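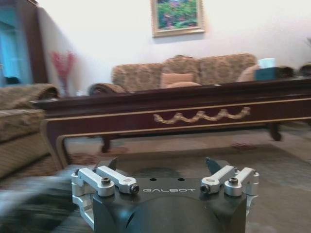
# Living Room Reset: Order of Work in a Formal Sitting Room

Hamisi Kirui and Ardalan Kazemi
Home Management Practice, Cluvmont

## 1. Purpose

Our project compared two ways of tidying the same sitting room. In Method A the floor is cleared first and the furniture is dealt with afterward. In Method B the order is reversed. We wanted to know which one takes less time and which one leaves less to redo. The room belongs to the Prudesstead house, where our course does its practice work.

## 2. The room

The main pieces are a three-seat sofa against the back wall, a matching armchair on the left, and a long, low coffee table between them and the open floor. The table is dark polished wood with gold trim. A tissue box stays on its right end.

The carpet has a large flower pattern on a beige ground. We noted early that dark litter is hard to find on the dark flowers and white litter is hard to find on the pale ones.

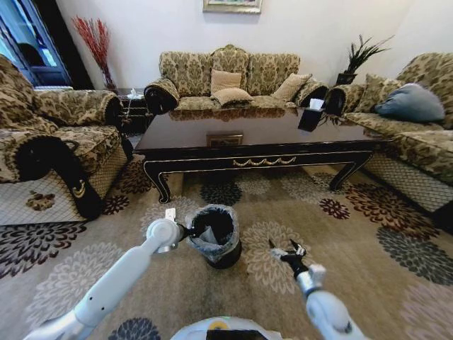 The wastebasket is small and black, with a plastic liner folded over the rim. We moved it to the litter each time. Carrying litter to a fixed bin had added too many trips in our June trial, and we dropped that idea before the timed runs.

## 3. Method

Each run started with the same kinds of litter on the carpet and the sofa cushions out of place. Hamisi did the tidying and Ardalan kept time and wrote notes. We followed the Kurkitz checklist from class, with the dusting steps left out. A run ended when the floor was clear, the cushions were set and the bin was back in its place.
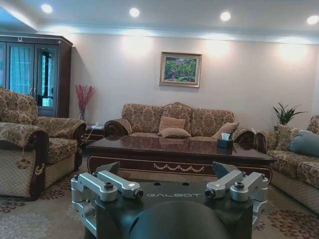

Cushions were the slowest furniture step. The brocade and the cushions are close in color, so a crooked one is easy to miss from the front of the table. We agreed to check them from the armchair side as well.

## 4. Results

Times are totals in seconds for each set of runs.

| Set | Method A | Method B |
|---|---|---|
| First | 704 | 712 |
| Second | 703 | 712 |

Method A was faster in both sets, but the gap is small. Ardalan's notes show that in Method B a piece of tissue was twice missed near the table legs and had to be picked up at the end. Chin's handout on room care also puts the floor first.
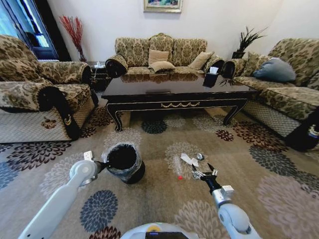
**Why bring the bin to the litter if it has to be carried back?**

It is one trip each way, and small pieces don't get dropped again while crossing the carpet.

## 5. Limits

One person did all the tidying, and he got used to the room. We would like to repeat the runs with a 30 minute break between sets and a second person doing the work.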